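Area Rugs at Home: Frequently Asked Questions
Last updated: July
4 min read
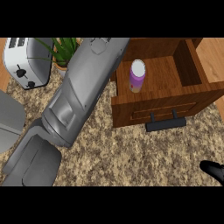 A mottled beige rug near a wooden cabinet.

These are the questions we get most often at the Foststead store and by email. If yours is missing, ask at the counter or write to Bukola Omoregie in customer care.

What size rug do I need?
Measure the furniture first, then the floor. In a living room the front legs of the sofa and chairs should sit on the rug. In a small room, leave a strip of bare floor on every side so the rug doesn't look like badly fitted carpet. Masking tape on the floor will show you the size before you order.

Can a rug go under a cabinet?
Yes, but keep it either well under the cabinet or clear of it. A rug edge that stops right at a door will catch when the door opens. Heavy pieces leave dents. Most of these come out with a damp cloth and a few days without weight on the spot.

Do I need a rug pad?
On hard floors, yes. Felt and rubber pads are both fine on tile. On finished wood, check with whoever made the finish, as some rubber pads can mark it. We cut pads to size for free when you buy them with a rug.

My new rug is shedding. Is it faulty?
Probably not. Cut-pile wool sheds for the first few months. Vacuum it with suction only -- the beater bar pulls out more fiber and can damage the edges. If you see bald patches or loose backing, bring it in.

How do I deal with a spill?
Blot it with a plain white cloth, working from the outside in. Don't rub. Use cool water first, then a little mild dish soap if the mark is still there. Test any cleaner on a back corner. Viscose rugs are the exception: keep water off them and call us.

The corners keep curling. What can I do?
Roll the corner the opposite way and leave it under a flat weight overnight. Corner grips will hold the ones that won't stay down.

How often should I rotate it?
Twice a year is enough for most rooms. Do it more often if one end gets strong sun.

Do you wash rugs?
Yes. Gaetano D'Amico runs our wash room in Kurnham, and you can drop rugs off at either store. Allow some 6 working days for wool, longer for anything with a fringe repair. We don't take rugs with rubber backing.

What is your return policy?
You have 60 days from delivery. The rug must be clean and unaltered, with the label still on the back. Custom sizes and cut pads can't be returned.

When can I pick up an order?
Any time before 4 p.m. once we've sent you the pickup message. Large rugs come rolled, so fold down the back seats before you get here.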